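Laundry tips, quick ones, updated in July

Typing this between loads so bear with me. Most of these came from readers, a few from my own mistakes (a pink tablecloth, don't ask).

SORTING
Three piles is plenty. Darks, lights, towels. Anything red goes with the darks until it's had a few washes.
Pockets first. Tissues, pens, lip balm. Lip balm is the worst one – comes out as little grease spots all over everything and you wash the lot again.
Zip the zippers. Unbutton the shirts, the buttons pull when they're done up.

STAINS
Cold water, always cold to start. Hot sets blood, egg, milk, anything like that.
Dish soap for grease. One drop, rub it in with your thumb, leave it while you do the dishes, then wash as normal.
Ink – rubbing alcohol on a cotton ball, old towel underneath. Dab, don't rub. Move the towel as it picks up color.
Grass takes patience. White vinegar and water half and half, soak an hour, wash, check before drying. If it's still there do it again. Once it's been thru the dryer you're mostly stuck with it.
Coffee on a duvet cover: pull that corner away from the filling, run the cold tap thru the back of the stain. Five minutes work.

WASHING BEDDING
Duvet cover inside out, buttoned shut. Otherwise every sock you own ends up in the corner of it.
Don't wash sheets with towels. The towels shed and the sheets come out fuzzy.
White sheets, I do 60 degrees C on the old Zudberg (it's an import, dial is all in Celsius). That's 140 F for everybody else. Check your label, some covers don't like it.
Skip the fabric softener on towels. They stop drying you.
Pillows, two at a time so the drum balances. Dry them a long time, longer than you think, then squeeze the middle and see if it feels cold. Cold means damp.

DRYING
Shake each thing once before it goes in. Saves a lot of ironing.
Lint trap every load. Every load!
Line drying shirts – hang them by the hem, upside down, pegs at the side seams. No shoulder bumps.
Sweaters flat on a towel. Roll them up in the towel first and kneel on it, gets a suprising amount of water out.

FOLDING AND PUTTING AWAY
Fold it warm. Ten minutes in the basket and the creases are in.
Use the bed. Best folding table in the house, right height if yours is tall, and you have to finish before you can go to sleep.
Make the bed first tho. Clean flat surface, nothing gets lost in the blankets.
Do big things first, pile shrinks faster and you feel better about it.
Sheet sets go inside their own pillowcase. One bundle per bed, no hunting for the fitted one.
T-shirts stood up in the drawer like files. I held out on this for years and was wrong.

ODDS AND ENDS
Musty washer? Two cups white vinegar, empty drum, hottest cycle. Leave the door open after.
Static – a damp washcloth in for the last few minutes of the dryer.
Reader asked about the Jirari drying rack, yes I still have it, yes it wobbles. Put the heavy stuff on the bottom rail.
Next time ironing, and what I do about collars. Starch first, then

work from the points in to the middle, back side before the front.
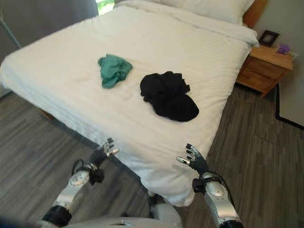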